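Notebook, arm 2, bench cell - July, fingertip change and re-zero 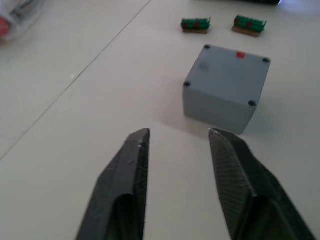 Reason for the entry: the gripper had been closing off center again. Sneha logged it first, on the morning run, as a sideways nudge on the part at the moment of contact. Repeated it after lunch with the same result. The part moves toward the left finger before the right one touches.

Checked in this order.

1. Finger mounting screws. Left side both tight. Right side, inner screw turned a good quarter before it bit. Removed, cleaned, put back with a drop of threadlocker. Mikkel had fitted these without any, going by the old sheet. Old sheet is now out of the binder.

2. Carriage play. Power off, pushed each carriage by hand. No play on the left. On the right a slight click at the open end of travel, gone once the screw was seated. So the click was the finger on its mount and the rail is fine.

3. Finger faces. The printed pair is the July batch, same file as before, with the layer lines running on a slant across the gripping face. Wiped both with alcohol. Lucía wants to try sanding the faces flat. I would leave them alone until we have run this pair for a while, otherwise we change two things at once.

4. Zero. Jogged closed at low force until the tips met, set zero there, opened fully, closed again. Repeated 6 times. Encoder reading at contact was 1,401 on every pass, so the homing is repeatable and the earlier offset was mechanical.

5. Wrist camera. Both fingers in view at full open with table showing between them, and the gray box in view past the right finger. Did not touch the camera bracket. If anyone loosens it, the hand-eye calibration has to be redone the same day and noted here.

Test grasps come next. Start with the gray box. Use the four screw holes on the lid to judge rotation before and after closing, they are easier to read than the edges, which are rounded. The green parts on the brown bases can stay behind it for now. Small pins stick up at their ends, so no descending on them until the tip height has been checked again.

Closing force is set to 4 in the Provex panel (panel units, not newtons - Henrike asked). Speed 95 percent for free moves, which I think is too high near the table. Will bring that down if Yoshinori agrees, it is his program.

Open items:
Spare fingers: one left, no right. Print two of each.
Threadlocker nearly out, ask Stellville to add it to the next order.
Cable at the wrist rubs on the clamp at full rotation. Sleeve it before the long run.
Mikkel to rewrite the finger change sheet with the threadlocker step and the re-zero in it.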